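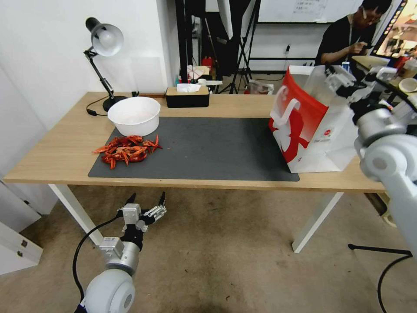
Pondby Publishes Clearing Guide for Meals Eaten at Desks and Work Tables

Pondby today released a 20-page guide to clearing up after takeout meals in shared workplaces. The guide is offered free of charge to offices, studios and schools, and covers the short period between the end of a meal and the return of the table to ordinary use.

The publication is the result of a joint effort with Mikodska, which manages shared work space, and Koech, a supplier of cleaning goods. Trials were held in eight workplaces, beginning in April. Staff at each site were asked to eat as they normally would and to clear up using a fixed set of items: a dark gray mat, a white plastic basin, a box of tissues and a large paper bag.

The recommended layout places the basin toward the back of the mat and stands the bag at the right end, open and upright. Desk lamps and tissue boxes may stay where they are, provided that power cords are kept off the mat. Food scraps are cleared first. Takeout containers follow, with their lids closed, and the mat is wiped last.

Particular attention is given to clear plastic clamshell containers, which made up a large share of the packaging recorded during the trials. The guide asks that each one be held level until it is over the bag, and that paper bags be fitted with a plastic liner whenever a container still has food in it.
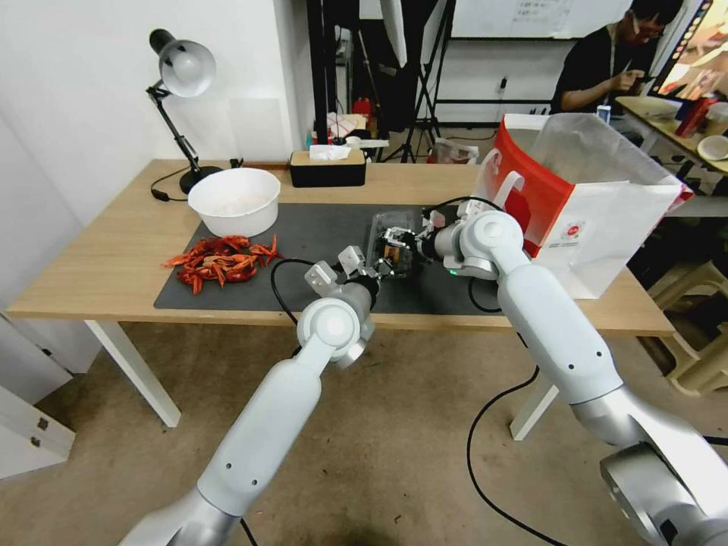
According to Gebhard Marti, the liner was the part of the method that sites first left out and later asked for by name. Marti added that a paper bag with a damp base "will hold very well until the moment someone lifts it by the handle," and that the trial sites had stopped using unlined bags for food after two weeks.

The guide also contains a section on spicy and strongly colored foods, including chili dishes and shellfish, which can mark light wood tabletops. Pondby recommends that such meals be eaten over a mat large enough to cover most of the table, and that scraps be kept in one heap on the mat until they are cleared. Shells with sharp points should be moved to the basin before bagging - a step that applies to crab and crayfish in particular.

Printed copies will be sent to all sites that took part in the trials. A wall card showing the layout is available from Koech in three sizes. Fiderus has prepared the printed edition and will handle requests for large-type copies.

Workplaces that wish to receive the guide may write to the Pondby information desk. Requests are answered in the order in which they arrive, and each site may ask for up to 20 copies.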